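About us

Hello, and thanks for clicking the dullest button on the site! I'm Setareh Ahmadpour and I run Brudora, a small news outfit covering crime and the courts. I started it on my kitchen table one March after sitting through a fraud trial where I was the only person on the press bench. The local paper had stopped sending anyone, and it seemed mad to me that people could be sent to prison in a town without a line written about it.

These days we follow 37 courtrooms, mostly magistrates' and Crown, plus inquests when we can get to them (they do love to move the start time to 9.30 and not say). In a busy month we file 200 reports. Some are four sentences long. Some, like our series on the Karimi warehouse case, went on for so long that my mum asked me to stop emailing them to her.
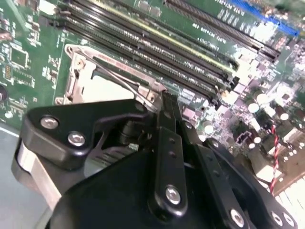
Prorkport wrote under last month's piece on sentencing: I used to skip anything with a court in the headline, but you put what was charged and what was proved in separate paragraphs and now I can follow it.

I was so chuffed with that comment. It's exactly how we're meant to write them. An arrest is an arrest, a charge is a charge, and a person who is cleared gets the same size headline as they got on day one. We don't name children, we don't knock on the doors of grieving families, and we don't print mugshots for a laugh. If we get something wrong we put the correction at the top of the story — I've written a few of those myself and it stings every time. 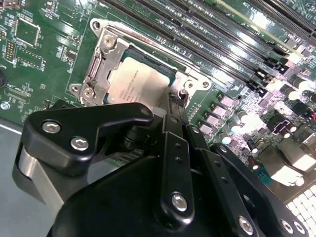 Can I ask you to take down a story about me?
You can ask, and a person will read it. We look again at reports of minor offences after 2 years, and we add the outcome to any story where charges were dropped. Serious convictions generally stay up.

As for money, we have 800 paying members and they cover most of the wages. The rest comes from Aluteck, the court listings service we built for our own use and now let other newsrooms subscribe to. It saves a lot of phone calls to listing offices, and I've made enough of those for one lifetime. Members don't get a say in what we cover, and neither do Aluteck's customers.
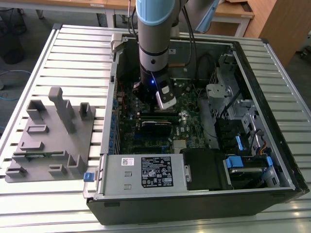 Desktop tower with the side panel off

If you've got a tip, use the contact form and tell us which court and which date, if you know them. Please don't send us anything about a jury's discussions, we can't touch it. I read the inbox before 8am with a very large tea, so that's the best time to catch me.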